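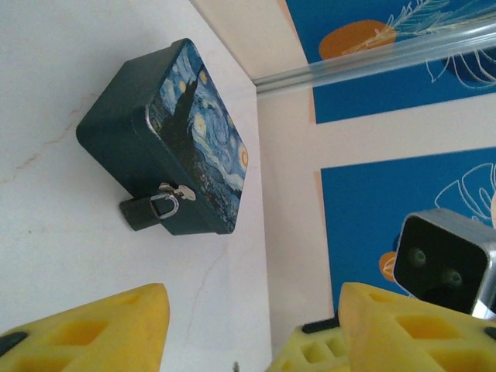

Pre-run safety checklist, padlock and key trials, with my comments
3 min read

I run through this list before every block of trials at the Flotdale bench, and Sabina Kováčik asked me to finally type up the comments I usually mutter out loud. So, Sabina, this one's for you (and for whoever gets the March block).

1. E-stop within reach of the operator's chair. OK.
Pressed it, arm dropped into hold, released it, re-homed. Please do press it every time! I skipped it once last fall and spent the whole morning wondering.

2. Finger pads. OK, watch.
Both black pads are seated. The left one had lifted a little at the corner last block, so I gave it a tug and it stayed put. If it moves at all, swap it before you start, don't glue it.

3. Yellow fingers, cracks and play. OK.
Ran a fingernail along the cutouts, since that's where the last pair split. No wiggle at the base.

4. Grip force limit. OK after correction.
Somebody had left it at 60 percent from the Paltix lifting runs. Way too much for a little key! Back down to 11, and I wrote it on the whiteboard.

5. Work surface. Comment.
There are thin cracks in the white top, one running in from the left and a pale one wandering down below the tin. Nothing catches when I drag a card over them, so I'm passing it, but I'd like a new top before we do anything that slides.

6. Loose bits on the surface. Fail, then OK.
Tiny dark speck right near the gripper opening. Wiped the whole area, checked again, fine.

7. Tin, padlock and key. OK.
Starry Night tin, padlock through the hasp, key in the padlock. Check the key by hand for burrs, and check that the shackle swings freely. The tin goes down at an angle on purpose, and we change the angle between trials, so please don't "fix" it.

8. Two-lens camera. OK.
Lenses clean, bracket snug. Use the cloth, not your sleeve (guilty).

9. Clear rod. Comment.
It's so easy to miss against the printed backdrop, and I've bumped it with my elbow more than once. Walk the arm past it at slow speed first. I'd love a strip of tape on the end, but Vendine wants to see whether it changes the depth readings, so we wait.

10. Stop rule. Read it aloud.
After 2 slips on the key in a row we stop, open the fingers and look before going on. It still counts as one failed trial in the results. Zelenák's older sheet let you retry until it worked, and that made our success rate look a lot nicer than it was.

Open items: new work top, tape decision for the rod, spare left pad on order. Cleared to run at slow speed, full speed after the first clean trial.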